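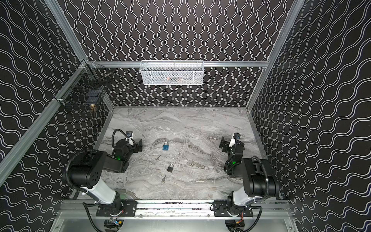
Household spending on fresh fruit tends to be reported as a single figure, and the habits behind that figure receive rather less attention. Over the past year I have kept a record of what my own household bought, ate and discarded, beginning in April and concluding with this entry, dated July 18, 2023 and covering the final weeks. Storage proved to matter more than price. A white wire-mesh basket, long and rectangular and hung from a bar clear of the work surface, allows air to reach fruit from every side, and anything kept in that manner remains in view and is more likely to be eaten. A deep ceramic bowl offers neither advantage, and most of our losses occurred in the bottom of one.

The apples came chiefly from Tondiswood, an orchard shop that sells by the crate. A crate cost 16 pounds at the beginning of the record and 19 pounds at the end of it. The increase was noticeable, but the quality held, and the later crates contained fewer bruised specimens. Citrus was obtained from Kurkari, whose delivery service was punctual in all but two weeks. Readers should be aware that Kurkari does not accept returns on soft fruit.

Weekly consumption stood at 900 grams per person in the first half of the record and rose to 1050 grams in the second. I attribute the change to smaller and more frequent purchases. Pears were the exception. They were bought firm, forgotten, and found past their best, and I have not yet settled on a satisfactory arrangement for them.

Dried fruit was excluded from the totals, as were the preserves from Hrnčiar - of which the plum is recommended and the apricot is too sweet for general use. Juice was likewise left out. A number of readers objected to this decision when it was first set out, and their objections have been noted. The method will remain unchanged for the coming year, with frozen berries entered separately.

3 comments | 11 shares

Contact | © Drasar Household Notes | Back to top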